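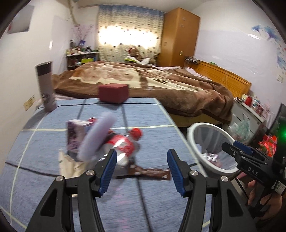 # Flekska Opens Enrollment for Bedroom Tidying Program in Small Homes

**2026-10-26**

Flekska, a household services organization, today announced the opening of enrollment for Skukari, a home tidying program for people who sleep, work, and store most of their belongings in one room. The program begins with the bedroom table and moves outward to the shelf, the wardrobe, and the bed.

Skukari was tested in September in 312 homes. Most of the participating households rented a single room or shared an apartment with relatives, and many used one table for meals, paperwork, and personal care items. Households that completed the test will keep their access to the program at no charge.

"A table beside the bed collects everything," said Hạnh Lâm, director of home programs at Flekska. "A bottle gets put down on its side, a plastic bag stays where it was dropped, and a strap ends up underneath. Our participants asked for a method that starts with that one small pile and can be finished before dinner."

## How the Program Works

Each household receives a printed guide, a set of blank labels, and two home visits from a trained Flekska adviser. The first visit lasts 100 minutes and covers the table only. Participants are asked to leave the room as it is before the adviser arrives.

Work on the table follows a fixed order:

1. Bags and wrapping are lifted off first and either folded for reuse or thrown away.
2. Bottles are stood upright, with their caps checked and tightened.
3. Straps, cords, and belts are rolled and placed together in one container.
4. Small boxes are opened. Boxes found empty are flattened unless the household wishes to keep them.
5. Items used every day, such as a thermos, are given a permanent place toward the back of the table.
6. The tablecloth is shaken out, wiped or washed, and put back.

The second visit takes place two weeks later. It deals with low shelves, where bottles, jars, and boxes tend to crowd together, and with the wardrobe. Advisers will not open drawers, cabinets, or wardrobe doors without the permission of the person who uses them.

## Keeping What Matters

The program does not set a limit on the number of items a household may own. Blankets, stuffed animals, decorations, and gifts are left in place unless the participant asks for help with them. A teddy bear on the pillow is treated as part of the made bed.

This policy was adopted after early discussions with older participants, several of whom had declined similar services because they expected to be told to give things away. Under the Skukari guidelines, an adviser may suggest a different place for an object but may not recommend that it be discarded, with the exception of expired medicines, spoiled products, and broken glass.

"The bedroom is a private place, and our advisers are guests in it," said Lâm. "We ask before we touch anything, and we put the patterned blanket back the way we found it."

## Storage Supplies

Storage supplies for the program will be provided by Gasser, which makes lidded boxes and shelf dividers for home use. Households may choose up to four pieces from the Gasser range at the first visit. Square boxes with lids proved the most requested item during the test period, followed by shallow trays for the top of the table.

Participants are encouraged to use containers they already have before choosing new ones. Advisers carry a measuring tape and will record the depth of the shelf and the width of the table so that supplies delivered for the second visit fit the room.

## Enrollment and Cost

Enrollment is open to all households within the Flekska service area. A total of 1,385 places are available in the first round. The program fee is $33 per household and includes both visits, the printed guide, and the storage pieces. The fee is waived for residents aged 65 and over and for households with a child under two.

Scheduling and reminders will be handled by Guvenex, the appointment service already used for other Flekska home visits. Participants may request a morning, afternoon, or early evening visit. A visit may be moved once without charge if notice is given by noon on the preceding day.

Applicants should have the following information ready:

- the number of people who sleep in the room
- whether the table is used for meals
- any items that must not be moved, including medical supplies
- the preferred language for the printed guide

Forms may be completed at any Flekska office or requested by mail. Places will be assigned in the order in which completed forms are received.

## About Flekska

Flekska provides practical household services to renters, families, and older residents. Its programs include laundry support, seasonal bedding exchange, and home safety visits.

**Media contact:** Hạnh Lâm, Director of Home Programs, Flekska. Interview requests may be submitted in writing through the main Flekska office.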